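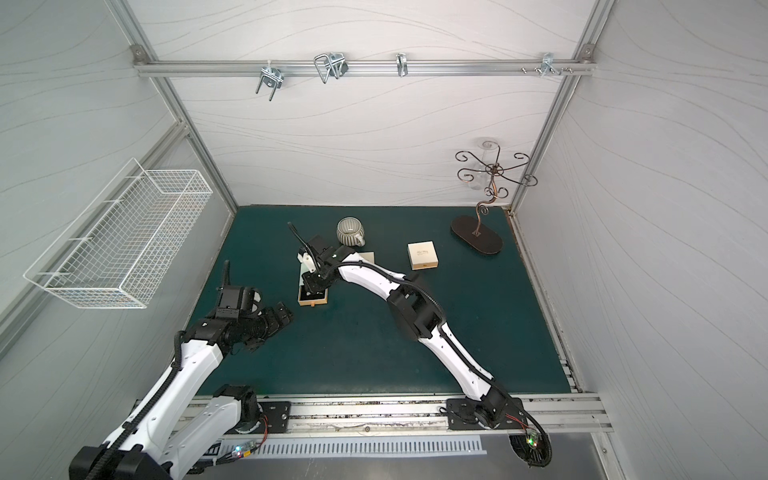
Department of Household and Consumption Studies, Watine Institute – Working Papers

Papers > Domestic Space > Storage and Tidiness > Section 4

4. Vertical storage and the habit of putting back

4.1 What the households told us

In the first part of the study we asked 782 households in Somalbridge where they keep the objects which they use every day. We expected that the size of the home would explain most of the answers. It explained very little. Persons in small flats and persons in large houses described the same difficulty: an object is taken out in the morning, it is put down on the nearest flat surface, and it stays there until somebody needs the surface for a meal.

Following Leclerc, we call this the resting place of the object, and we separate it from its home place. The home place is the one which the person names when we ask. The resting place is the one where the interviewer finds the object. For keys, scissors and dish cloths the two places were often different, and many respondents were surprised by this during the visit. One woman told us that her scissors "live" in the second drawer, although she could not remember when she had last opened it.

4.2 Hooks, rails and baskets

Wall storage has a special position in the answers. A drawer must be opened and a box must have its lid removed, while a hook asks for only one movement. Figure 4 shows hanging hooks of several shapes on one rail, with a white wire basket on the side wall. We use the word "open" for all fittings of this type, including the Kröger rail and the Zovex basket which were named by several respondents.

Figure 4. Open wall storage: hooks on a horizontal rail and a wire-mesh basket.

Respondents who had open storage in the kitchen reported a smaller distance between home place and resting place. We must be careful with this result. It is possible that tidy persons buy hooks, and that the hooks themselves change nothing. In the 15 follow-up interviews, seven persons said that they had inherited the rail from a former tenant, and in this small group the effect was weaker but did not disappear.

There was also a negative side. Baskets were described as places where things "go to be forgotten", above all when they hang higher than the eyes. Hooks were seldom criticised in this way, but older respondents complained that bags fall down when a second bag is hung on top of the first. Several had stopped using the hook nearest to the door for this reason.

4.3 Limits of the material

The visits were made in June, when coats and scarves are mostly put away. A winter visit would probably show more crowded hooks in the hall. Also, the interviewers came at an agreed hour, and we cannot exclude that some kitchens were tidied before. We return to this question in Section 5, together with the diaries.

Related papers
Baptiste Leclerc: Home place and resting place
The kitchen table as a store
Who empties the hall cupboard?
Drawers, labels and family quarrels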